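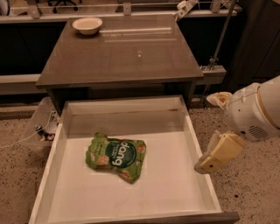 Last updated: 7/4/20

We use cookies to remember your settings and to see which stories get read. Carry on browsing and we'll take it that you're happy with that.

Desk drawers to be emptied before the Lockyer desks move out

If you've got a desk on the ground floor of Lockyer, you'll have had the note by now. The drawers have to be cleared before the desks go over to Clarkia, and that includes the big wide ones underneath that you have to pull out practically to your knees before you can see what's at the back. I've had one of those desks since January and I can tell you that the back is where everything ends up.

The move has been on the cards for a while (I wrote a bit about it when Pliltisel first took the upstairs rooms at Clarkia) but it's only this week that we've been given a proper list of what's going. There are 20 desks on it, all the dark grey ones with the shiny tops. The long dark counter stays where it is, and so does the rail above it. Most of the chairs are coming too, apart from the wobbly ones, and you know which those are if you've ever sat on one.

Eltisari are doing the lifting. They've quoted £2174 for the lot, including taking off any legs that won't go round the corner by the Clarkia stairs, and they've asked for one thing from us, that every drawer is completely empty when they arrive. Last time we moved anything, the drawers went over full. Two of them slid open on the ramp and we were picking drawing pins out of the lift runners for ages. So this time it's empty drawers or the desk stays behind, and I think that's fair enough.

I went round on my lunch break to see how people were getting on, and it's a mixed picture! Some desks are spotless. One row had been wiped down and everything, with the drawers left open to air, and I felt quite ashamed of mine. Others haven't been touched. There's a lot of what I'd call single-item drawers, where somebody has plainly taken out all the serious stuff and then left one last thing lying there in the middle as if it belongs to the desk. The one I liked best has a crumpled green snack pouch in it, with "dang" in white letters on a dark green circle and little tan cracker sort of things all over the packaging. Lovely bit of green against all that white. There's a small white bowl still sitting on top of the same desk, over in the far corner, so I suppose the bowl needs a home as well.

If that's your pouch or your bowl, please come and get them. Wrappers go in the bin by the door, and anything with food left in it wants eating or throwing out before moving day. Bowls, mugs and plates should go back to the kitchen shelf if they came from there. If they're from home, take them home. The kitchen shelf is not going to Clarkia, and there's already more crockery over there than cupboard to put it in.

A few people have asked me whether the drawers need cleaning as well as emptying. The note doesn't say so, and Eltisari won't mind either way, but I'd give yours a wipe while you're at it. They're white inside and they show every mark. The one with the pouch has brownish scuffs along the top edge at the back, and mine is much the same, or it was until I had a go at it. Warm water and a drop of washing-up liquid got most of it off. I tried one of those white sponge blocks on what was left and it did shift, though I'd go gently, as it can leave a dull patch if you get carried away. Don't use anything gritty on the desk tops! They're glossy enough that a scratch will catch the light for ever more, and I say that as the owner of a desk with a scratch.

Pulling the drawer right out makes the job much easier. Mind your feet, and mind the person walking past behind you, as they do stick out a long way over the floor. If yours jams halfway, there's usually a bit of paper folded up down the side. A ruler will get it out. I found a parking receipt, a birthday card I never gave to anyone and the key to a locker I handed back ages ago, which I've now had to own up to.

For the things that aren't rubbish but aren't yours either, there'll be a crate on the counter from first thing on the clearing day. Pens, chargers, staplers, odd gloves, anything like that. Have a rummage, take what you recognise, and whatever's still in there at the end goes across to Clarkia as shared stock. I'm told the last crate like this was mostly teaspoons. Please don't put food in it, even sealed. Put that on the kitchen side and somebody will be glad of it by mid-afternoon.

The other thing worth knowing is labels. Each desk needs a sticky label on the front with your room at Clarkia written on it in capitals, and the same again on a slip inside the drawer, in case the outside one comes off. The labels are at the front desk. There are 11 rooms over there and a couple of them have very similar names, so copy yours off the plan and don't trust your memory. I was about to send mine to the wrong end of the corridor.

Desks should be clear by noon on the day, and the lifting starts straight after lunch. If you're away, ask the person next to you to do your drawer, and maybe warn them what's in it. Anything locked that nobody has a key for will be left in Lockyer until we've sorted it out, so if you've got a key at home on a hook somewhere, now's the time to look.

As for what happens to the floor once it's empty, I asked and there isn't an answer yet. The terrazzo will get a proper scrub, which it could do with, as parts of it haven't been walked on for years with desks standing over them. After that it might be let out, or it might be kept for bigger projects that won't fit upstairs. I'd quite like to see it with nothing on it for a week or two, just for the space. I'll put an update here when Pliltisel decide.

I'll be at the counter with the bin bags on clearing day if you want one, and I've got spare cloths.

Want stories like this in your inbox? Sign up for our newsletter. We send it once a month and you can unsubscribe whenever you like.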